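Notes for the Monday slot, Nov 30, 2020. Slides are on the shared drive. Keep it to the time, leave room for questions.

**Open**

Say who I am and where I work: second shift lead at the Bevska packing hall, on the floor before the robot cells went in and still on it now. I don't sell these machines and I didn't pick them. I'm here to talk about what my shift does differently.

Ask for hands: who already has a cell at their site? Who has one coming?

**What we had before**

- Ten people on the small parts line, one task each, rotating every two hours.
- Most of the work was pick, turn, place. Sore wrists and sore shoulders.
- The order sheet came on paper from the Brornivitz office at the start of the shift. If it was wrong we found out late.

**What came in**

The first cell started in May. We have three now. Each one picks small parts and sets them in trays for the Gosano orders. On a good shift a cell places 2,562 parts. Give that number once and move on - people get stuck on it.

The figure I care about more is stops. In the first weeks we had some 34 stops a shift across the hall. Every one of them needed a person to walk over, look, clear it and restart. That walking is a job, and it was on no one's job sheet.

**At the gripper**

Spend time here. Most of what my people learned in the first months was at this end of the arm. They learned to look at the fingers before they look at the screen. They learned which screws are theirs to tighten and which belong to maintenance. We had arguments about that and had to write it down.

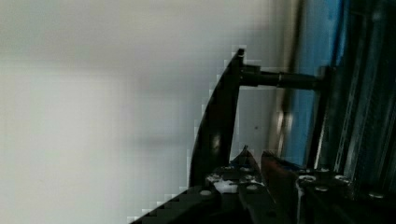 *Wrist camera view: the two gripper fingers, with the screw heads on the gripper body.*

The camera feed goes to a screen at the end of the line. At first people thought it was there to watch them. We should have explained it in the first week and we didn't. If you are putting cameras in, hold that meeting before the boxes arrive.

**What changed for people**

- No one on my shift lost a job. Two people moved to the Cárdenas warehouse because they asked to. Say this plainly, someone always asks.
- Fewer sore wrists. More standing and waiting, and some people hate the waiting.
- New skill, same pay for the first five months. That was a mistake. The pay grade was fixed later, after complaints.
- Breaks got harder. A line of people stops together. A cell keeps going, so someone has to stay near it. We now stagger breaks and it still isn't popular.
- It's quieter to work there. Less talk across the line. I miss that.

**What I'd ask for again**

Training on shift time, with the cell stopped. A stop button anyone may press with no form to fill in afterward. A say in where the cell stands - ours blocked the short way to the lockers until we got it moved.

**If there's time**

Tell the one about the tray labels. Skip it if we're running over.

**Questions I expect**

Cost: I don't have it, send them to the plant office. Night running without staff: we don't do it, and I'd argue against it.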